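From: Intan Wattimena
To: robotics-club list
Date: Mar 21, 2018
Subject: Re: Sim cell, round 2

Wulan Wibisono wrote:
> Can somebody post where the cell stands? Rahman wants
> pictures before he signs off on our slot for June, and all
> I have is Syafiqah's drawing on a napkin.

I liked the napkin. It had a better shadow than our renderer gives us. Anyway, renders of the cell, three from overhead and one from the side:
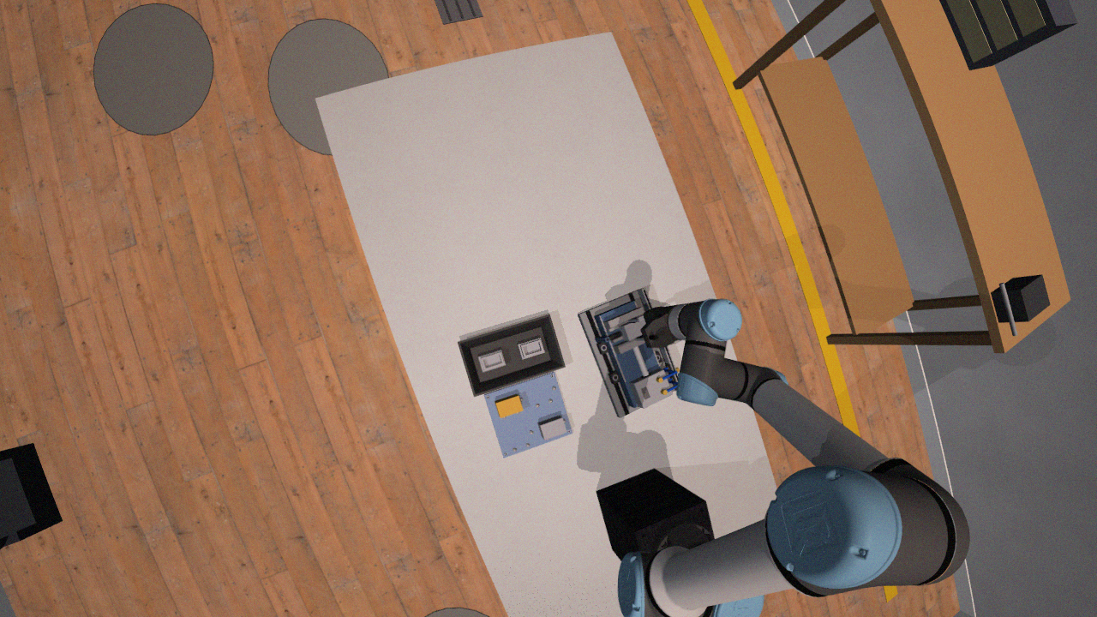
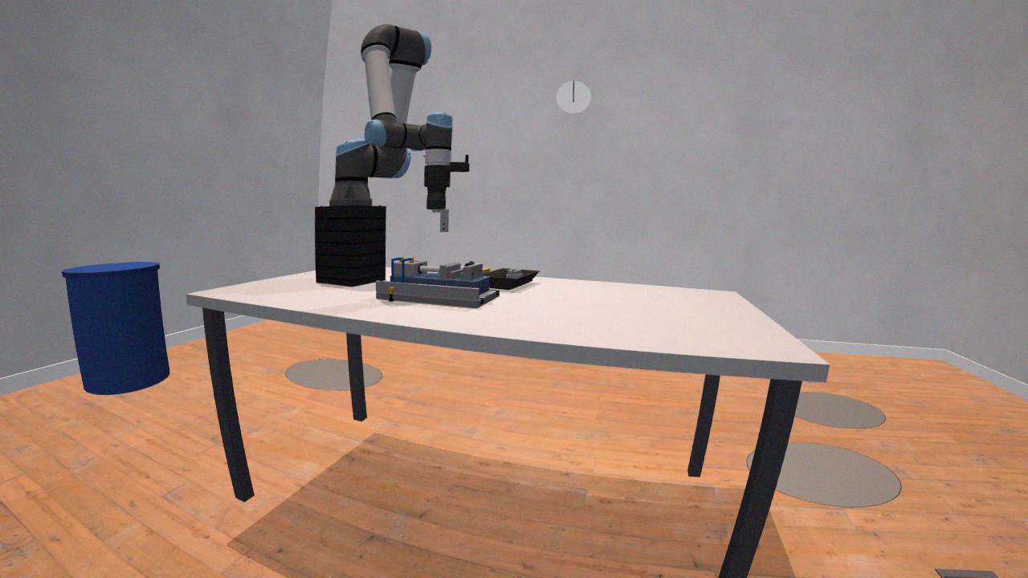
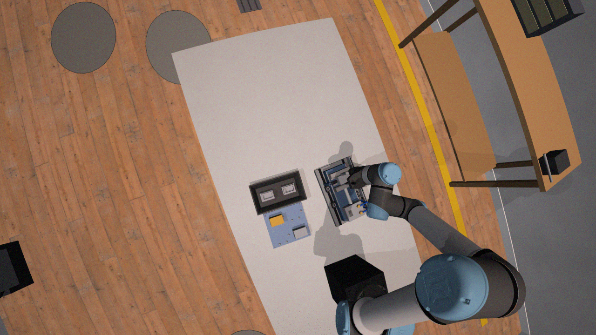
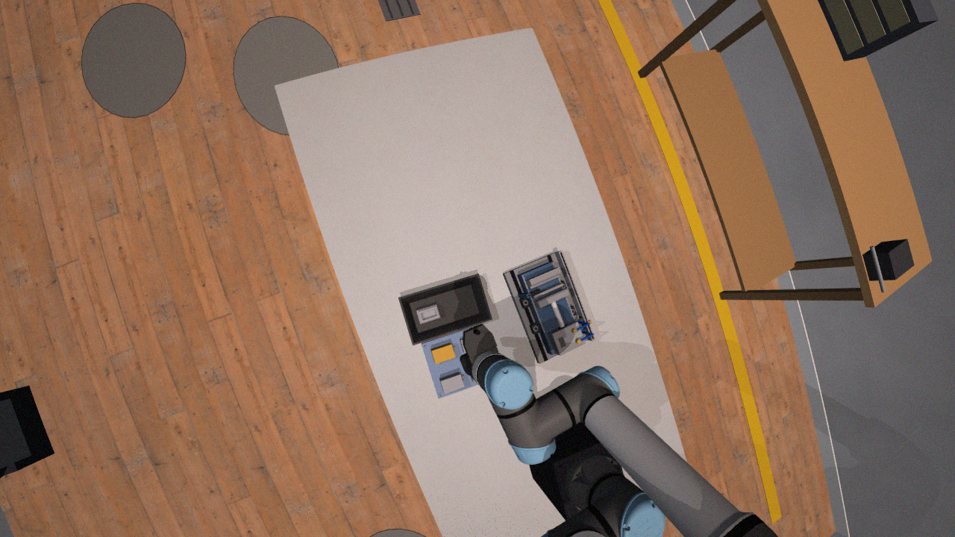

All of them show the arm, the fixture and the tray. Yes, Retno, the wood floor stays. I have spent more evenings on that floor than on the gripper and I'm not taking questions.

STILL TO DO

- Gripper approach. Qiuyue has the waypoints in a spreadsheet with 3,000 rows. Please get them into the repo before the spreadsheet becomes the repo.
- Tray poses. The gray parts need a randomized start. I'd like 200 runs per setting overnight, on the Stoneo machine if Syafiqah can get the login back.
- Side camera. In the second render the arm hangs right over the fixture. Move it or live with it, but somebody pick.
- Write-up for the Grendthorpe meet. Limit is 3 pages. Last year's had 2 pages of acknowledgments.

Wulan, send Rahman whichever one you like. I'd go with the side view, it has a clock-like disc.

Intan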